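Inicio > Boletín interno > Vida en el edificio > Objetos compartidos

Paraguas de préstamo: normas de limpieza y devolución

La Dirección de Servicios Generales de Torusance recuerda a todo el personal que el servicio de préstamo de paraguas permanece abierto durante la temporada de lluvias en las sedes de Abdella y Kisulia. El servicio dispone en la actualidad de 148 paraguas, de los cuales 133 se encuentran en circulación. Los 15 restantes han sido retirados para su reparación y volverán a los paragüeros de recepción conforme queden listos.

Desde el mes de junio se han registrado unos 900 préstamos. Este volumen de uso ha puesto de manifiesto la necesidad de unificar los criterios de conservación, en particular los relativos a la limpieza de la tela. Los paraguas que se guardan cerrados con polvo o con humedad presentan manchas a lo largo de las costuras, y su recuperación exige un tratamiento que el servicio no siempre puede asumir.

En consecuencia, se ruega a los usuarios que observen las indicaciones siguientes. El paraguas se limpiará abierto, con un paño suave ligeramente humedecido en agua templada. Se comenzará por el centro y se avanzará hacia el borde, siguiendo la dirección de las costuras y sin ejercer presión sobre las varillas. No se emplearán lejía, alcohol ni estropajos. En caso de mancha persistente podrá añadirse al agua una pequeña cantidad de jabón neutro, que deberá aclararse con un segundo paño. El paraguas se dejará abierto hasta que la tela esté completamente seca y solo entonces se plegará. 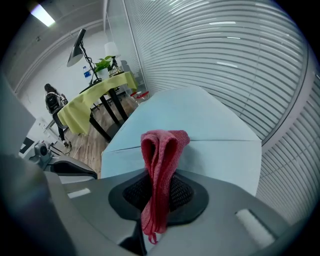
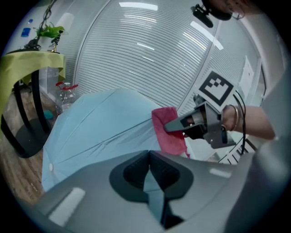
Limpieza de un paraguas azul claro con un paño rojo rosado.

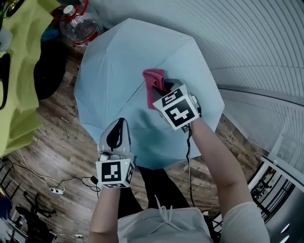 Los paños se encuentran a disposición del personal en el armario de recepción de cada sede y deben devolverse al cesto correspondiente después de su uso. El lavado se efectúa semanalmente por cuenta de la empresa Fludadden.

Las varillas dobladas, las puntas sueltas y los cierres defectuosos se comunicarán mediante la etiqueta de incidencias que figura en el mostrador. Se solicita expresamente que no se intente la reparación por medios propios. Las incidencias de Abdella serán atendidas por Raimo Toivonen y las de Kisulia, por Zachary Friesen, en el horario habitual de recepción.

El plazo máximo de préstamo continúa siendo de dos días laborables. Las devoluciones podrán realizarse en cualquiera de las dos sedes.

Contacto: Servicios Generales, mostrador de recepción | © 2018 Torusance | Volver arriba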